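Let the Person Driving Decide What Counts
By Lizelle Shezi

Last month I watched a man steer a sidewalk delivery robot with a game controller for most of an afternoon.
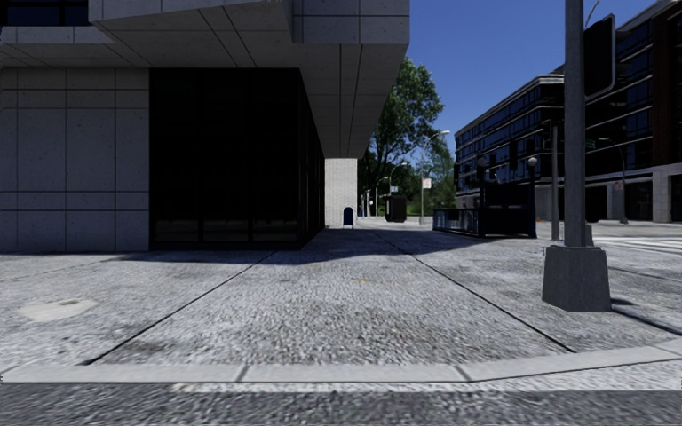
His name is Wenceslao Tlapale and he works for Greswood, teaching its robots to get along city blocks before they are let loose on real ones. He drives the route in simulation, the software records what he does, and the robot learns to copy him. He drove the same corner 100 times in April. Of those, the company kept the runs that were fast and smooth and threw out the rest.

I think that is a mistake, and I think most companies doing this kind of work make it.

A slow run is often the one where the driver was thinking. Tlapale told me he hangs back near a curb if he can't tell what a person is about to do. On the chart that shows up as two or three seconds of nothing, and a filter removes it. The robot then learns from a driver who never seems to wait.

The usual answer is that hesitation makes for messy data. It does. Some pauses are only a driver scratching his nose, and a machine can't tell those from the useful kind. But the driver can. Give him a button to mark a pause he meant. Let him write one line at the end of a run. At Plelline, where I worked for 4 years, we asked our drivers to do that on the warehouse arms, and it added very little to the day.

It also costs money to have a person read those notes, and managers don't like it. I understand that. I would still pay for it before paying for another hundred runs.

Tlapale has walked city sidewalks all his life. Greswood hired him for that, and it should ask him which runs to keep.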